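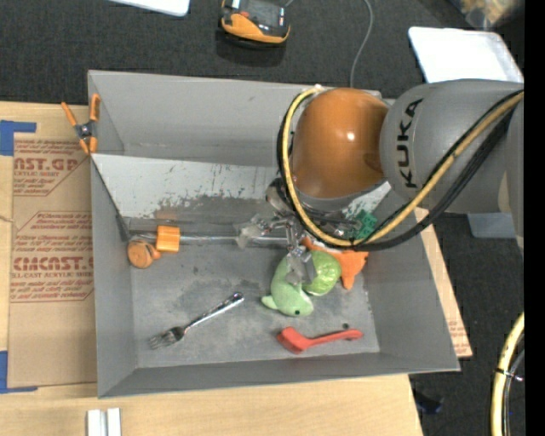 Section 4. Running a Mixed-Item Tidying Trial

This section applies to sites that wish to judge whether the Plotivum sorting program can take over a household chore such as clearing a toy box or emptying a kitchen drawer. The program has been used on single-item bins for some time, and mixed bins remain the harder case. A metal fork with a shiny handle, a slim red utensil and a fuzzy green toy lying in one gray bin call for three different grips, and the settings that suit the toy should not be assumed to suit the fork. Read the whole section before starting.

4.1 Preparing the bin

1. Confirm that the arm is stopped and that the stop button is within reach.
2. Place the bin on the worktable inside the marked reach area.
3. Clamp the bin if it can shift when pushed by hand.
4. Add the items. Soft and hard items may touch or overlap.

CAUTION: Do not load knives, glassware or any item that weighs more than 200 grams.

4.2 Running the trial

1. Select Mixed Items from the Brolham menu.
2. Set the attempt limit to 130.
3. Press Start and step behind the floor line.
4. Record each attempt as Lifted, Dropped or Missed. An item that is moved but not raised is a miss.

NOTE: If the arm stops with code 2686, the gripper has met the floor or wall of the bin. Clear the code at the panel — do not pull the fingers free by hand.

4.3 Reading the results

A finished trial shows what the program can do with the items supplied. It does not show that the arm is ready for unattended work in a home or on a shop floor. Until further notice, a trained operator must remain present during all mixed-item work.

Send completed record sheets to Meenakshi Kaimal at the Drerkdale office. Revised grip settings are planned for May.

Section revised 18/03/2020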